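Lekura Service Arm, Set-up and Safe Use Guide
Section 5. Working at a drink station
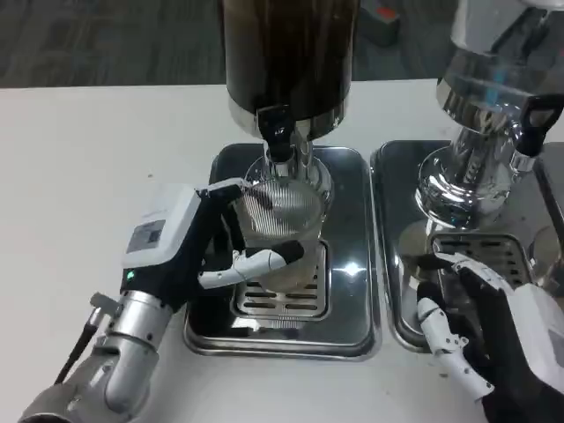
This section is for the person who prepares the station and for the person who supervises the arms during work. Please read it completely before the first start. The rules for the room and for the power supply are in Section 3, and they stay valid also for drink service.

5.1 Before you start

1. Put the table on a flat and firm floor. When you push the table with one hand, it must not rock.
2. Put each dispenser on its own drip tray. Do not let two dispensers share one tray. The grate must lie flat and must not stick out over the raised rim.
3. Turn each dispenser so that the tap is directed to the side of the arms, and leave free space for the fingers around the handle.
4. Close the lid of each dispenser. An open lid can fall when the arm touches the container.
5. Wipe the table and the outside of the trays. Water on the table makes the cups slide and can go into the wrist housing.
6. Look at the cable along each arm. It must follow the arm without a tight bend and must not hang over a tray.

Note: If your station uses the Velten table frame, lock all wheels before you fill the dispensers. A full dispenser is heavy and the table can move later by itself.

5.2 Cups

Use only the type of cup which was taught during set-up. A cup of other material or other height needs a new grip test, even when it looks almost the same.

1. Take the cups from a closed package. Throw away any cup with a crack or a bent rim.
2. Run the grip test with an empty cup first.
3. Repeat the grip test with a cup which is filled with cold water to 80 percent of its height. The wall of the cup must not be pressed in.
4. If the wall is pressed in, lower the grip force by one step and repeat from number 2.

The fill limit for normal service is also 80 percent. Do not raise it because a guest asks for more. The guest can have a second cup.

5.3 Hot drinks

CAUTION: Risk of burns. Thin plastic cups are not allowed for hot drinks. Coffee and tea may be served from this station cold only, unless the hot drink kit is installed and your supervisor has signed the form for it.

CAUTION: Never put your hand between the robot hand and the tap. Also when the arm stands still, it can be waiting for the next command.

5.4 Starting the work

1. Ask all persons to stand behind the floor line.
2. Check that the stop button is in reach of the supervisor and not covered by towels, cups or bags.
3. Select the program "Drink station" and set the speed to level 3 or lower.
4. Let one hand work at one tap. The other hand must stay clear of that tap until the cup is taken away.
5. Watch the first 5 cups without doing any other task.

If a cup falls, press the stop button first and clean after. Do not try to catch it.

5.5 Cleaning and hygiene

The parts which touch the cup must be cleaned before each service and after each spill. Use a soft cloth and the cleaner from the list in Section 9. Do not spray on the hand directly, spray on the cloth. Empty the drip trays before the liquid comes up to the grate.

The robot hand must not touch the outlet of the tap. If this has happened, stop the service, clean the outlet, and write the event in the station log.

Note for the Lerside and Mulcahy sites: your log is kept on paper and must be stored until the end of June.

Continue with Section 6, Shutting down and transport.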